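I flew home from visiting my sister last week, and for once I paid attention to the safety talk. Most of the time I have my headphones in before the door closes. This time I was in row 30, next to the exit, and the flight attendant came over and asked me directly if I was willing to help in an emergency. You have to say yes out loud. A nod doesn't count.

After she left I took the card out of the seat pocket and read both sides. The part I had never thought about was the bags. The card shows a person with a suitcase and a red line through it, and I have always skipped past that picture. Then I tried to imagine getting up in smoke with my laptop, keys and passport over my head, and leaving them there. I think I would have reached for the bag.

So I changed how I pack. Passport, phone and medication now go in a flat pouch that I wear under my jacket for takeoff and landing. Everything else can be replaced, including the clothes.

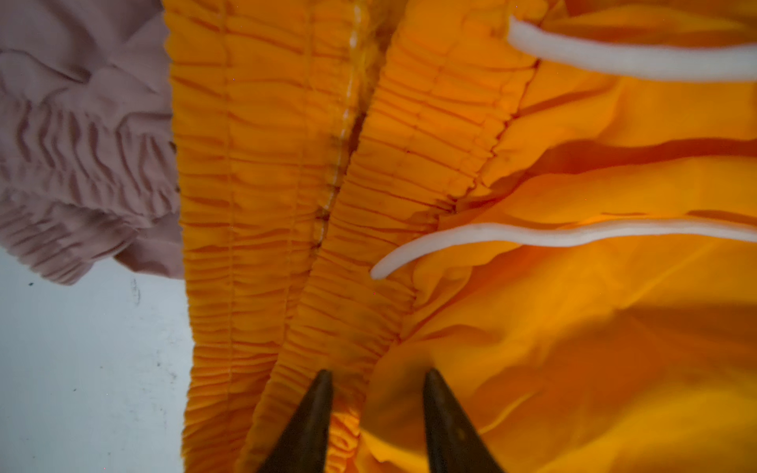
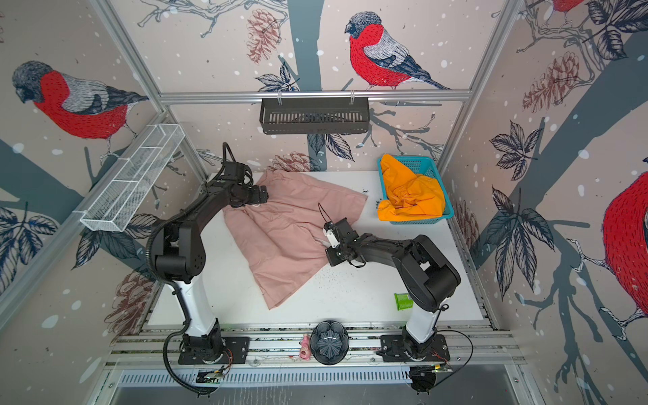
Orange-yellow and pink, both fabric.

The man beside me, Radosław, flies for work and had his own habit. He counts the seat backs between his row and the nearest exit, forward and back, as soon as he sits down. His number that day was zero, but he told me he had been in row 11 on the way out and had counted four. He also keeps his shoes on until the seat belt sign goes off. I had mine off already – I put them back on.

My old routine was to loosen the belt as soon as we left the ground. I keep it snug now, low across the hips, even when I'm reading. We hit a rough patch over the lake and a cup two rows up ended in the aisle, so I was glad of it.

The flight was 1,102 miles and landed a little early. People stood up right away and stood there bent under the bins for a good while. I stayed in my seat and finished my crackers.

I fly again in May, to see Amerley, and I've already moved the spare charger out of my checked suitcase and into the small bag.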